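Search this site Go

March
By the Calimlim project team

Project report: does a posting schedule keep a personal blog alive?

Our group ran a blog called Dikgate for one term. Most personal blogs go quiet after a while, and we wanted to see if a fixed schedule would help. We picked 6 student blogs hosted on Pullov and asked 3 of the writers to post every Sunday-style "catch-up" entry on a set day. The other 3 posted when they felt like it.
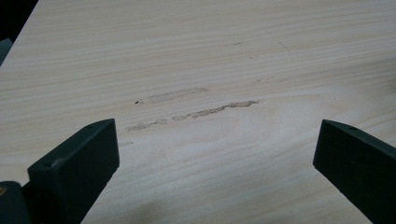
The scheduled writers finished the term with more posts, but the posts got shorter. One of them fell to 60 words by the last week. The unscheduled writers had long gaps - one was silent for nine weeks - and then came back with an apology and a long update.

Comments were harder to compare. Pullov counts a writer's own replies as comments, and we only noticed this halfway through. We took them out by hand for the second half and left the first half alone, so the two halves should not be added together.

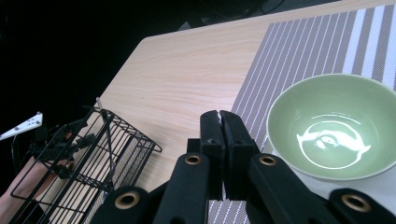

Closed gripper over the wooden tabletop.

Our own blog missed two of its dates. Both times the draft was written but left unpublished. Next term the Rumgate group will take over the list of blogs and use the same schedule.

Comments

blogwatcher9: Did the writers know which group they were in?

Calimlim team: Yes, they all knew.

inkandtea: I was a gap person. The apology post is always the hardest one to write.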